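Subject: Re: Draft practice note, handheld gripper sessions - section 4
From: Waltraud Grube
To: Flurnik working list

Khôi Giáp wrote:
> Section 4 says the work surface must be "clear of items not named in the
> task sheet." Does this apply to the whole bed or only to the part where
> the cloth is handled? Our operators at Drodano need the answer before
> the April sessions.

The editors considered this point with Kamran Kermani and Heather Jardine. The rule applies to the whole surface. Of the 2,546 sessions reviewed for this draft, 1,396 had at least one item on the surface that the task sheet did not name. Phones and their charging cables are to be treated as such items even when they lie well away from the cloth.

The following wording is proposed for section 4:

4.1 Before each session, the lead operator shall compare the surface with the task sheet and remove anything that is not listed. Paper and markers used for notes shall be kept on a side table.

4.2 Where two or more operators share one bed or table, each shall keep the fingers of the gripper pointed at the work surface and away from other persons. Seated operators are included.

4.3 A distance of 70 cm shall be kept between persons holding grippers - the previous draft gave no figure. Sites that cannot meet this distance shall reduce the number of operators.

The illustration for section 4 has the cloth between the gripper fingers, a second gripper at the left, and phones, a remote control and a sheet of paper with a marker farther along the bed. 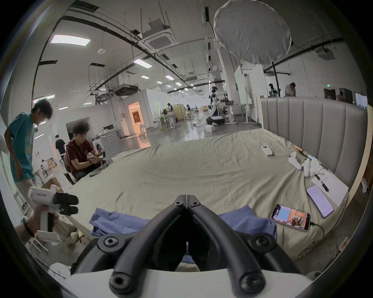

5. Wrist items

No change is proposed to section 5 apart from the correction sent by Jamshid Hosseinzadeh. Comments on both sections should reach this list before draft 18 is closed.

Waltraud Grube
for the editors

Last updated: April

Recent messages
- Draft practice note, section 3: storage of grippers
- Re: Task sheet template (Ghasemi)
- Definitions: "operator" and "lead operator"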